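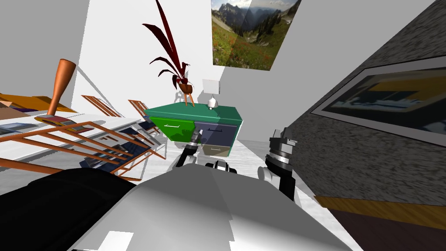

How to Get Furniture Dents Out of Carpet

I moved my bedroom around in April and found out what five years under a heavy dresser does to a carpet. The dresser is a Brernivby, the big wide one, and it left four square pits you could have set an egg in. The bed left its own set. I'd always figured those marks were permanent and you just put the furniture back where it came from, but most of them come out with stuff you already have in the kitchen. I've done a couple dozen dents now (mine, plus my sister's whole living room) and this is how I go about it.

Find out what your carpet is made of

Do this first, please. If you have a leftover piece in a closet, check the back of it for a label. If you rent, ask. Nylon and polyester are the easy ones and both are fine with ice. Nylon takes a bit of steam really well too. Wool can be fluffed up nicely but it doesn't like being soaked, and too much heat will hurt it. Olefin (polypropylene) melts at a pretty low temperature, so keep the iron away from it completely. Jute and sisal aren't really candidates for any of this, as plain water can leave a mark on them.

If you can't find out, stick with ice and pick a spot in a closet corner to test on. Let the test spot dry all the way before you decide it's fine. Some dyes look perfect wet and then dry with a ring.

What I use

Ice cubes
A couple of old white towels (colored ones can bleed)
A spoon
A soft brush, like a clean nail brush
A spray bottle of plain water
A steam iron, for the stubborn ones
A fan, if the room is stuffy

My iron is a Flemiro I got for $41 and there's nothing special about it. Any iron that makes steam will do.

Vacuum the spot

Go over the dent slowly in both directions. There's always grit and fluff packed in there, and if you wet it you get a little gray paste at the bottom that's a pain to get out. I also use the edge of the crevice tool to tease the fibers a bit before I start. Very shallow dents sometimes come up with this and nothing else, so give it a real try before you go get the ice.

The ice method

Put ice cubes right in the dent. One is plenty for a chair leg, and for a dresser foot I fill the whole square. Then leave it alone. The ice melts slowly, so the fibers drink the water a little at a time and swell back up. I leave mine for 4 hours, sometimes overnight if the dent is really old. If you have hardwood under the carpet, go easy and use fewer cubes, and don't walk off for the night.

When the ice is gone, blot with a towel. Press straight down and lift. Rubbing just mashes everything flat again and fuzzes up the tips. You want the carpet damp at this point, so don't try to get every last drop.

Now take the edge of the spoon and push the fibers up from the outside of the dent toward the middle. Go around the whole thing, then do it the other way. It looks worse for a minute - keep going! Once everything is standing up, brush it lightly in the direction the rest of the carpet lies and let it dry. 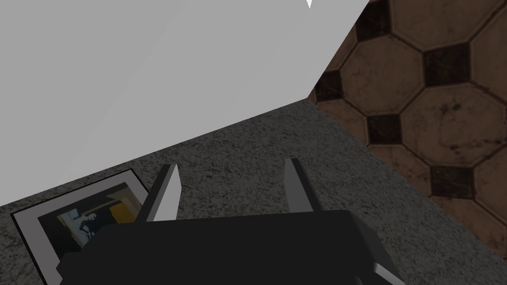
Carpet, close up.

The steam method

This is for nylon, or for polyester if you're careful. Make sure the spot is damp but not dripping, and lay a folded white towel over it. Hold the iron just above the towel and give it steam for a few seconds, then lift the towel and work the fibers with your spoon or your fingers (careful, it's hot). Repeat two or three times. The iron should never touch bare carpet. I know somebody who did that in a rental and there's a shiny triangle by the window to this day.

I like steam for deep dents because you can see what you're getting as you go. The downside is you're on your knees the whole time, while ice does its thing as you watch a movie.

What about a hair dryer?

It works fine on small dents. Mist the spot with the spray bottle, hold the dryer a hand's width away on medium, and fluff with your fingers until it's dry. I use this on the little marks from side tables and lamps. For a dresser it takes forever and your arm gets tired.

When the dent won't budge

Give it a second round before you give up, and let it dry completely in between. Two rounds of ice got rid of everything in my bedroom except the back corner where the dresser stood. I think the padding under there is crushed, and no amount of fluffing fixes padding. A carpet installer can pull back the corner and swap a piece, or you can do what I did and put a plant on it.

If the carpet feels damp the next day, point a fan at it. Don't put furniture back on wet carpet. Wood feet can stain it, and metal ones can leave rust, and then you have a whole different project on your hands.

Keeping them from coming back

Furniture cups help. I bought the wide Bachmann ones for the dresser and they spread the weight out so the marks are bigger but a lot shallower. I also nudge the couch over an inch or two when I vacuum behind it, whenever I remember, which isn't often. For light things like a nightstand I don't bother with cups at all.

One more thing on cups: get them a size bigger than the foot. I bought mine exact the first time and had to lift that dresser twice.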